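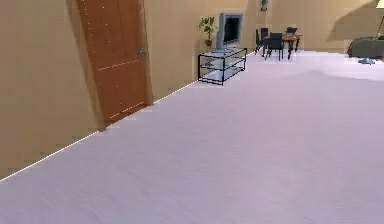

Sim apartment, view from the start pose. Door on the left, TV stand and dining group at the back.

svalente_serrano
September 23, 2025
Recording teleop demos for "drive to the dining table, stop facing the TV." Gamepad, 200 episodes so far. The cloned policy clips the near chair on a lot of rollouts. Do I need 1000, or is something else wrong?

vmorais
Something else. What are your start poses?

svalente_serrano
Fixed. Same spot on the open floor every time.

vmorais
Then you have one demo, 200 times. Randomize position and heading. Include starts facing the door.

t_nogueira
Partly disagree. We trained on 593 episodes with random starts and still hit chair legs. What helped was recording recoveries: drive badly on purpose, drop that segment, keep the correction.

vmorais
Dropping segments by hand is slow and people cut in the wrong place. DAgger does the same job.

t_nogueira
Only if the operator can take over in time. With 700 ms of lag on the remote link, ours couldn't.

rmendonca
Check the glass shelves too. If depth reads through them, your operator sees a stand and the policy sees wall.

svalente_serrano
Policy is RGB only, so no depth. Will redo the starts first, then add recoveries. Gamepad deadzone is also set too high, fixing that now.

vmorais
Post the collision rate per start heading when you have it.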